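Visit to the former missile base at Zulura
November
Posted in: Reports, Disarmament

The bus from Lollow leaves at 8:15 and takes the old military road. Visitors have to show a passport at the gate, and bags stay in a locker. Our group was limited to 68 people, split between two guides, one of whom spoke English.

The base was closed under the disarmament agreement and opened to the public years later as a museum. The tour starts in the guard building and goes on to the command post, reached by a tunnel with a low ceiling. Two of the silos were filled with concrete. A third was left open, with a railing around it.

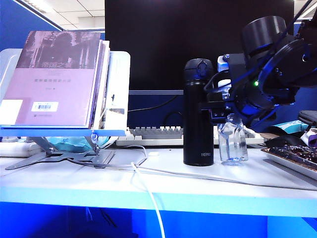
At its peak the garrison had 3000 soldiers, most of them housed in the town of Ong, on the other side of the river. The guide said 2000 of them left within a single winter. Several apartment blocks there are still empty, and the bus passes them on the way back.

The last stop was a talk on what the country received in return for giving up the weapons. Opinions in the room differed. One man from Rarka said the guarantees were never worth much, and the guide did not argue with him.

The tour lasts three hours. The cafeteria takes cash only. Warm clothes are needed in the tunnel, even when it is mild outside.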